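Ticket 1029: Consumables budget, needle drivers, suturing bench
Status: open
Project: Sutetti
Priority: normal

Purchasing asks whether the next order can drop from two spare needle drivers to one. The Flater quote lists the driver at 248 per unit on a minimum order of 42 packs of suture. The budget line for the quarter is capped at 500, drivers only, sutures charged elsewhere.

Checked so far:
- Usage log exported from the bench. No driver swap recorded since December.
- Grolladari confirmed that their driver does not fit our wrist mount. Removed from comparison.
- Pads are reused for several stitches before disposal. No change planned.

Bench work under this budget line, interrupted stitches with black suture: 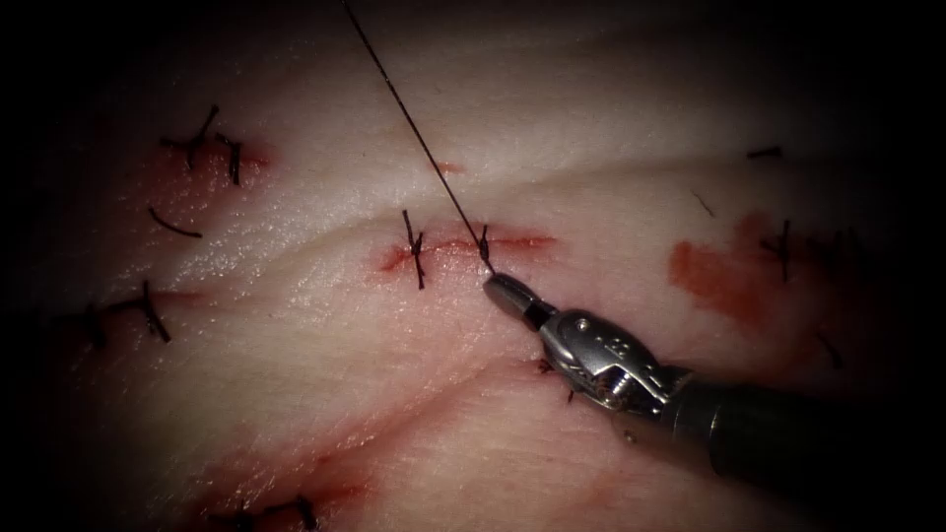
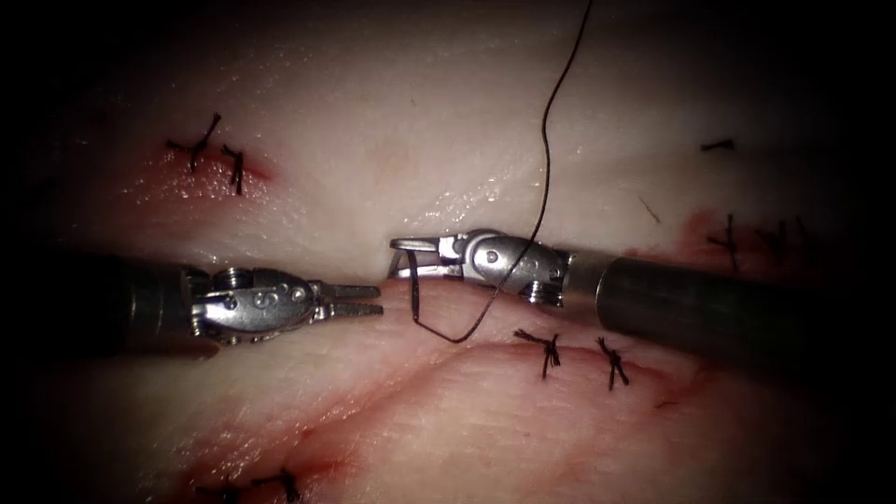
Ionuț Gavrilă replied that one spare is too few if the lead time stays where it is. Two units come to 496 and fit under the cap, so he would keep the order as drafted and ask Flater to split the suture minimum over two deliveries.

Next step: Macapagal to request the split delivery in writing. Order on hold until the answer is attached to this ticket.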